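Pruvunix edge cache, nearly a year in

30 October 2024

Moved our static stuff onto Pruvunix in January after the old CDN raised prices again. Quick notes, no time for a proper writeup.

Setup was fast. DNS change, cert issued, done before lunch. The dashboard is slow and the purge button is buried two menus deep, but the API is fine and thats what we use anyway.

We pull from an origin in Horkbridge. Nearest Pruvunix location is Birkdale. Median went from 531 ms to 420 for our heavier pages, which I'll take. Pryor was a different story – traffic there kept getting sent the long way round until support fixed a route. Took them 2 tickets and a lot of waiting.
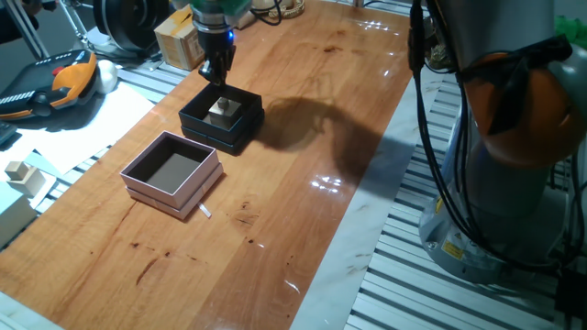

Small metal block in a dark open box, on the bench.

Logs are the weak spot. Export is hourly only, and one morning we had 3,571 errors sitting there before any alert went out. Alerts are by email, no webhook on our plan. Wrote a script to poll instead. Annoying.

Billing is clear at least. No surprise egress charges so far, and the invoice matches the usage page.

Would I renew? Yes, probably on the same tier. If you need live logs look elswhere, or pay for the bigger plan. Haven't tried the image resizing or the workers thing yet.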